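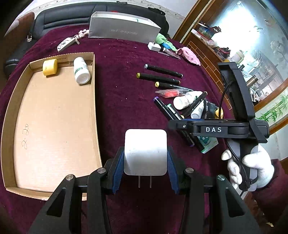

Last edited in November

The Velvet Cloth

Wanda Lyons kept the maroon cloth on the table after the funeral because the table was scratched and she didn't want Geetha to see it. By noon it was covered in crumbs anyway.

They were supposed to be sorting the drawer. Their aunt had put everything in it for 40 years, and now it was all out on the velvet — the tape, the ruler, the markers, a silver box that said "red dragonfly" on the side.

"What was in this?" Geetha asked.

"Tea, I thought. She kept receipts in it."

Geetha looked inside. There were no receipts. She put it back at the far end of the table, behind the key tag with the pink cord.

The cardboard tray was for things they were keeping. Someone had written 2-20 on the bottom in pencil, and Wanda had decided it was a date. Geetha thought it was a price. So far the tray held the yellow tape and a pill bottle, and they had argued over the pill bottle.

"It's not even hers," Geetha said. "It's from when you stayed here."

"Then I'm keeping it."

The white adapter was harder. Neither of them knew what it charged. Their aunt's phone had gone to Tamsin Szabo next door, and the radio ran on batteries.

"Throw it out," Wanda said.

"You throw it out."

Wanda moved the pink lace instead, and then moved it back. At four o'clock she made toast, and they ate it standing up, over the cloth.

More stories
The Bus to Wollari
Room 113
Cledwyn Skyrme Buys a Boat
What the Iwasakis Left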